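Projektbericht: Mehrweg statt Einweg in der Mensa

1. Ausgangslage

In der Mensa am Standort Dundance werden Getränke zum Mitnehmen in Pappbechern ausgegeben. Unsere Gruppe wollte wissen, ob ein Pfandbecher angenommen wird und wie hoch das Pfand sein darf. Der Becher kam vom Anbieter Skestis, das Pfand lag bei 3 Euro.

2. Vorgehen

Der Versuch lief 8 Wochen und endete im August. Zum Start standen 275 Becher bereit. Ausgegeben wurden sie an beiden Kassen, zurückgenommen nur an der hinteren. Die Kassenkräfte führten eine Strichliste, die wir jeden Montag abgeholt und in eine Tabelle übertragen haben. Zusätzlich gab es einen Fragebogen mit acht Fragen, der an den Tischen auslag.

In der dritten Woche fehlte die Liste der hinteren Kasse. Diese Woche ist in der Auswertung nicht enthalten. 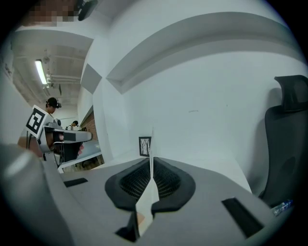 3. Ergebnisse

Insgesamt wurden 1000 Ausgaben gezählt. Die meisten fielen auf die Zeit vor der ersten Vorlesung. Nachmittags griffen viele wieder zum Pappbecher, auch Personen, die morgens Mehrweg genommen hatten. Im Fragebogen wurde dafür am häufigsten der Weg zur Rückgabe genannt — die hintere Kasse schließt um 14 Uhr.

Die Höhe des Pfands störte nur wenige. Mehr Kritik gab es am Deckel, der extra bezahlt werden musste und nach Meinung mehrerer Befragter nicht fest genug sitzt. Einige wünschten sich außerdem eine kleinere Größe für Espresso.

4. Diskussion

Die Strichlisten sind ungenau, besonders in den Pausen. Wir können auch nicht sagen, wie viele Becher zu Hause stehen und später noch zurückkommen. Ein Vergleich mit dem System von Trandon war geplant, kam aber aus Zeitgründen nicht zustande.

5. Empfehlung

Wir schlagen eine zweite Rückgabestelle am Haupteingang vor, die auch am Nachmittag zugänglich ist. Der Deckel sollte im Pfand enthalten sein. Die Tabellen und der Fragebogen liegen im Anhang.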